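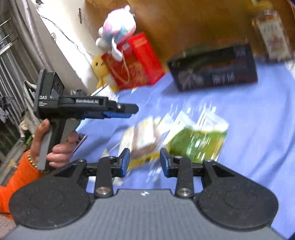

Pillow loft after washing – what is going wrong?

Listton_2
Posted Friday, 7:40 pm
Two down-alternative pillows, polyester cluster fill, cotton cover. Washed both at 40 C on the bedding cycle, then tumble dried on low for 127 minutes. They came out lumpy and clearly flatter than before. The care label permits machine washing. Is this a drying problem or is the fill finished?

adjei
Drying, most likely. Cluster fill mats when the core stays damp. The surface feels dry long before the middle does. Put them back in on low with two clean tennis balls, stop every half hour and break up the lumps by hand.

Drundodar
Disagree on the tennis balls. They do very little for polyester clusters and they wear the seams. Spin speed matters more. If you ran it at 1200 or above, the fill got packed against one side of the drum and then dried in that shape.

Listton_2
Spin was 1400. I didn't know it could be changed on that cycle.

adjei
> They do very little for polyester clusters
Mine are on their fourth year with tennis balls and the seams are fine. Agree that 1400 is too high.

minari300
How old are the pillows? Polyester loses its crimp with use and no dryer setting restores that. Fold one in half, press the air out and let go. If it stays folded, replace it. Mine failed after two years and I had washed them twice.

Drundodar
The fold test is fine for down. With clusters it gives false failures if the fill is lumped to one end. Break up the lumps first, then test.

minari300
Fair point. Test after re-drying, then.

Listton_2
Re-dried both on low, no balls, lumps pulled apart by hand at each stop. One passes the fold test. The other opens halfway and stays there. The bad one is the one I sleep on, so I suppose that is wear.

adjei
Wear, yes. Keep it for the guest bed.

Drundodar
I would not give a guest a pillow that fails the fold test. Open a seam and use the fill for a draft stopper. For the good one: 800 spin, extra rinse, half the usual detergent.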